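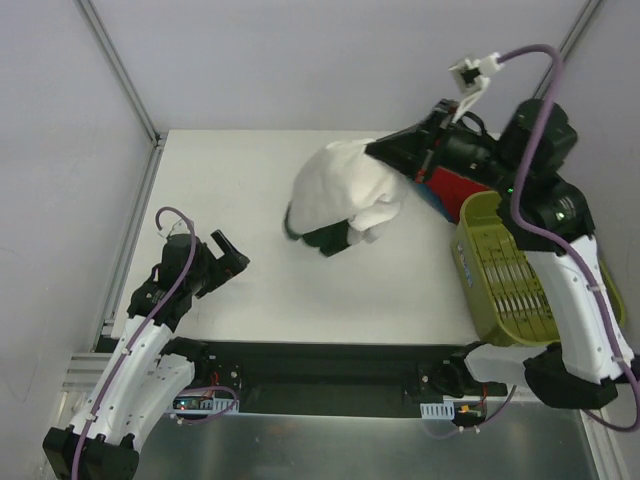
Attachment 1: cell 3, towel fold, right arm holding, left arm open

Ticket 706: Cable slack and "clear table" rule, cell 3
Opened by: Ghazal Kiani
Assigned to: Mutua Mfaume
Status: Closed, follow-up moved to the rulebook
Opened: September 6, 2019

Ghazal: Hi Mutua! So I was doing the pre-run check on cell 3 against the Grurlow rulebook and I got stuck on two items, and I'd like an answer before I sign the sheet (I don't like signing things I'm squinting at). The first one is rule 8, cable routing. It says the cable must be "secured along the link with enough slack for full travel." Fine, but how much is enough? On the right arm the purple cable goes way up over the top joints in a big arch and then comes down past the lower link. It's clipped on the links, no problem there. It's the arch I'm asking about. On the left one there's a smaller loop near the top. Is the big one a fail?

Second thing is rule 19, "work area clear of items not in the task." The towel is the task, obviously. But the green basket is on the table under the right arm's lower link, and there's a red and blue thing behind the gripper. I stopped the run and left it all where it was.

Mutua: Good stop, thanks. Please don't move the basket yet, I want to know the clearance first. On the cable, the rulebook is vague and that's my fault, I wrote that line in July in a big hurry. What I meant was: jog each joint to both ends of its travel, slowly, with the gripper empty, and watch the cable the whole way. It can't go tight, it can't get into a joint, and it can't reach the table. If it passes those, the size of the loop doesn't matter to me. Can you do that on both arms and write down what you see?

Ghazal: Done, both arms. I opened the right gripper and took the towel out first. Left arm is totally fine. Right arm is fine on everything except the last bit of wrist roll, where the cable tugs on the camera mount. It doesn't pull it off or anything, but I could see the mount lean. I backed off right away and tried it again slower and got the same thing. So it looks like we've got a huge arch up top and not quite enough slack at the end where the camera is!

Mutua: Ha, yes, I've done that on the Avcombe cell too. All the spare cable ends up at the wrong clip. Power down, open the last clip before the wrist, feed some of the arch forward, close it, and repeat the jog. Don't add tape. I know there's tape in the drawer. Tape is how we got the Ganard ticket.

Ghazal: I wasn't going to use the tape. (I had the tape in my hand.) OK, fed it forward and closed the clip, powered up, repeated the jog on the right arm. No lean on the mount now, all the way around in both directions. Arch is a bit lower but still well off the joints. I ran the wrist roll over 19 times because I got suspicious of it, and the mount stayed put.

Now the basket please. The lower link goes right across the top of it. I slid the feeler block in with the arm in the fold pose and it went through, but at the lowest pose in the program it wouldn't.

Mutua: Then it's a fail on clearance no matter what rule 19 says. The feeler block is the minimum. If it doesn't go through at the lowest pose, the item has to move or come out. On whether it's allowed to be there in the first place, the next task on that cell is "towel into basket," so somebody could argue it's in the task. I'd say no. The rule is about the task that's running. Fold is running, so the basket comes out, and so does the red and blue item. Put them on the shelf outside the enclosure and bring the basket back when the program changes.

Ghazal: That's kind of what I figured, but it would help if the rule said "the task that is running" in those words. The way it's written now I could read it either way, and so could anyone on the Ndung'u side who picks up the sheet cold.

Basket and the other item are out. Cell door closed, ran three folds at reduced speed, no stops, nothing touching. I put a check next to 8 and 19 and wrote the ticket number beside both.

Mutua: Great. I'm changing both lines tonight. Rule 8 gets the jog test with the three things to watch for, plus a note to check the camera end separately. Rule 19 gets your wording. Would you read the draft before it goes out? You'll catch whatever I rush this time.

Ghazal: Sure, send it over. One more request while you're in there: can the sheet have a bit more room next to rule 8? I ended up writing sideways in the margin.

Mutua: Adding a notes line under it. Closing this one, draft is in your inbox.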